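Informe de avance de abril — Casa Flellura, limpieza y puesta a punto de los baños

Hola a todos los de Falcão:

Os debo este informe desde hace unas semanas, así que voy directa al grano (bueno, lo intento, ya me conocéis). Cuando aprobasteis la ayuda de 1,477 euros quedamos en que el dinero iría a los 7 baños de la casa, y de momento llevamos 5 terminados. Faltan 2, los del último piso, que son los más antiguos y los que más guerra van a dar con la cal.

Lo primero que hicimos fue cambiar el orden de trabajo. Antes cada persona empezaba por donde le parecía y acabábamos fregando el suelo para luego ensuciarlo otra vez al aclarar la mampara. Ahora vamos de arriba abajo: espejo, lavabo, cristal de la ducha, inodoro y, al final, suelo y desagües. ¡Parece una tontería y nos ha ahorrado un montón de paseos con el cubo!

El inodoro se lleva más rato del que habíamos calculado. La taza por dentro es lo fácil, con el limpiador de Cistard y un poco de paciencia sale casi todo. Lo que se nos pasaba siempre era el canto delantero de la tapa y la zona donde se junta con el asiento, y es justo lo que toca todo el mundo. Hemos puesto una pasada con papel doblado solo para esa parte, apretando bien y siguiendo la curva, y el papel va directo a la bolsa. 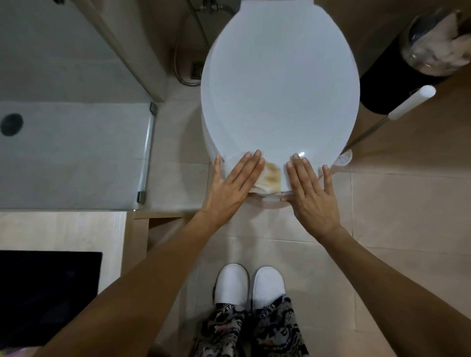 Benedek Veres me escribió después de leer el borrador que lo del papel le parecía bien para la tapa, pero que en los baños del último piso prefería bayeta de un solo color, lavada aparte, porque con tanto papel se nos iba a disparar el gasto en bolsas y en rollos. Tiene parte de razón. Le he contestado que probaremos la bayeta arriba y que en los otros seguimos con papel hasta que se acabe la caja que ya está comprada.

De las duchas os cuento menos porque hay menos que contar. Los cristales quedan bien si se secan enseguida, y las pinzas metálicas que los sujetan hay que repasarlas con un cepillo pequeño — ahí se junta una costra blanca que no veas. Los desagües los levantamos una vez al mes. En uno apareció un pendiente, que sigue en recepción por si alguien lo echa de menos.

En cuanto al dinero, la parte gorda se ha ido en productos y en el carrito nuevo de Fullus, que rueda de maravilla pero no cabe en el ascensor con el cubo puesto. Lo subimos en dos viajes y ya está. Las facturas van en el archivo adjunto, ordenadas por proveedor, y falta la del cepillo de juntas, que me la tienen que volver a mandar porque venía con el nombre mal.

Lo que necesito de vosotros es un sí o un no a comprar dos tapas de recambio para los baños de arriba. Las que hay están muy rayadas y por mucho que frotemos no van a quedar bien. Si me contestáis antes de que acabe el mes, las pido junto con la silicona y nos ahorramos un envío.

¡Un abrazo y gracias por la paciencia!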